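**Re: Table clearing - are we there yet?**

**guro_bench** - 9:20 pm
We bench-test pick and place on a kitchen set. Rigid items are mostly solved. Squeeze bottles still cost us retries: the wall gives, so the force reading drifts under load.

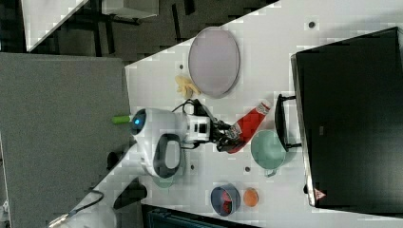 *Gripper on the red and white bottle, held at an angle.*

**ikov293**
Solved on what count? A banana and a mug on a bare white table is not my sink after dinner.

**guro_bench**
600 logged picks on rigid items, 20 drops. I didn't say sinks.

**villanueva_shop**
Drops are the wrong metric. Cycle time is what kills it on our floor. A person clears that table before the planner finishes.

**guro_bench**
Agreed on time. Reach around the oven is the slow part - the planner gets conservative near the door handle.

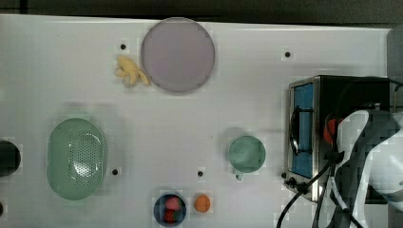
*Top view, arm over the toaster oven.*

**ikov293**
Then move the oven.

**guro_bench**
Nobody moves the oven at home.

**gotunham**
Villanueva is right for shops, wrong for houses. If it runs overnight I don't care how long it takes. I care about the 20 drops. Were any of them the mug?

**guro_bench**
Three. Handle grasps, all of them.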